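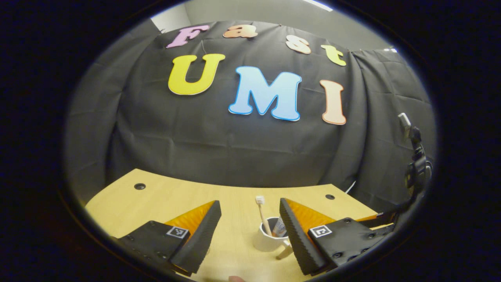
Colorful letters on a black cloth.

How does a racing game know that your car is crashed?

Have you played a game with cars? You drive too fast, you miss the corner, and bang! The front of the car is bent and one wheel points in a funny direction. But there is no real metal inside the computer. So how does the game know what to bend?

My name is Farzana Talukder and I help to make a small racing game, Dullholm. Children often ask me this question, so I will try to explain it well.

A car made of dots

When you look at a car in a game, you see a smooth shape with doors and lights. The computer sees a big group of dots. Every dot has a place, and the dots are joined by lines, like a net for catching fish. Between the lines there are small flat pieces, mostly triangles. We paint the triangles, and then it looks like a car.

The red car in Dullholm has 1,777 dots. The green car is older and more simple, and it has 1,706. This sounds like a lot, but in very big games the cars can have many more.

The secret second car

Now comes the part I like the most. Inside the car that you see, there is another car that you do not see. It is made of a few plain boxes. In our game, the red car has four boxes: one for the front, one for the middle, one for the back and one for the roof.

Why do we need them? The computer must ask again and again, "Is something touching something?" To ask this for every dot would take too long, and the game would become slow. To ask it for four boxes is quick. We call these boxes the collision shape. Collision is another word for crash.

What happens in a crash

Let's say that you drive into a wall on the Marikar track. First the computer finds that the front box has touched the wall. Then it looks at how fast you were going and how heavy the car is. A fast, heavy car hits harder than a slow, light one. From this the computer gets a number for the strength of the hit.

After that it goes to the dots near the wall and pushes them in. Dots very close to the wall move a lot. Dots farther away move only a little, and the back of the car stays the same. The triangles follow their dots, and the paint follows the triangles. Now you have a dent!

All this is finished before you can blink.

Try it yourself

You need a sheet of paper, a pencil and a ruler.

Draw a car from the side, using only dots and straight lines. Now choose a place where the wall is. Draw the car again next to it, but move the closest dots 2 centimeters in. Move the next dots just a little. Leave the others in their places. Join the dots, and look at your crashed car.

Words to remember

Collision: when two things hit each other.
Dent: a place that is pushed in.
Track: the road where the race is.

Next time: why do the cars slide on the ice at Dendholm?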